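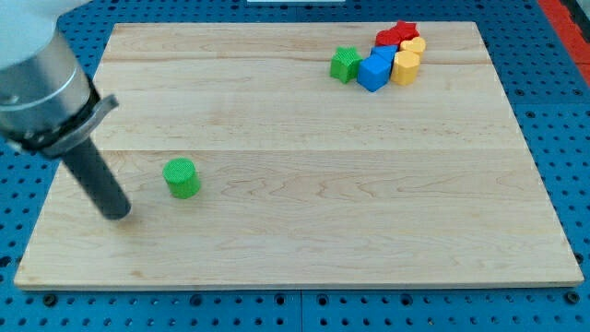
Section 5. Setting Up Your Self-Guided Visit to Ulstead Gardens

Read this section before you leave home. The signal in the lower valley is poor, and the Kekari audio guide will not download there, whatever the poster at the bus stop says.

5.1 Before you travel

1. Install the Kekari app and open it once while you are on Wi-Fi.
2. Choose "Ulstead, full walk." The "highlights" version drops the whole fern terrace and spends the time it saves on the gift shop.
3. Tap Download and wait for the green check mark. The file is 864 MB. The progress bar tends to jump to the end and sit there. Leave it alone.
4. Switch your phone to airplane mode and play the first stop. If you hear a voice, the download worked. If you hear the jingle and then silence, delete the file and start over.
5. Save your ticket as a screenshot. The app claims to store tickets offline. In our tests it did so about as often as it didn't.

Note: The app will offer you a "Garden Passport" with stamps and rewards. We have yet to find out what the rewards are. You can skip this screen.

5.2 Getting to the gate

1. Take the Mokgethi shuttle from the north side of the station. The south side has a shuttle sign too, but it belongs to the old route.
2. Ask for the Upper Gate. Drivers will assume you want the Main Gate, which has the fountain and the line.
3. Have your screenshot ready with the brightness turned up. The scanner is mounted in full sun.
4. Pick up a paper map from the rack inside the gate, even if you are sure you won't need it.

Caution: The brochure calls the path from the Main Gate "a gentle stroll." It climbs steadily and has no handrail on the last bend. Visitors with strollers or bad knees should start at the Upper Gate and arrange to be picked up at the bottom.

5.3 Starting the walk

1. Stand at the marker post with the number 2 on it. Post 1 was moved when the pond was widened, and the recording still describes the old view.
2. Turn off "Auto-play by location." The app often loses track of you under the trees and may start telling you about roses while you are looking at bamboo.
3. Play each stop by hand, matching the number on the post to the number on the screen.
4. At the Nunia Pavilion, pause the guide and read the stone panel. The recording says the pavilion stands exactly as it was built. The panel, which was carved by Rigoberto Maldonado, mentions a new roof and a new floor.
5. Take the left fork after the pavilion. The right fork is prettier for a short way and then ends at the compost yard.

Note: The garden advertises 2,000 kinds of plants. Many of the labels are missing or faded, so treat that number as you like. The labels on the fern terrace were redone in March and can be trusted.

5.4 If something goes wrong

No sound: Check the side switch on the phone, then close and reopen the app. Restarting the phone is the help page's answer to everything and rarely changes anything.

Wrong language: Go to Settings, then Voice. The Language menu changes only the buttons.

Ticket refused: Ask for Eliseo Zamudio at the Upper Gate office. He can look up a booking by last name. The phone line printed on the ticket plays a recording of the opening hours.

Late exit: The gates close at dusk, and the posted time can be off by up to 5 minutes from the time the guard goes by. Start downhill early.

Section revised October 2026. Shuttle stops and gate hours are covered in Section 6.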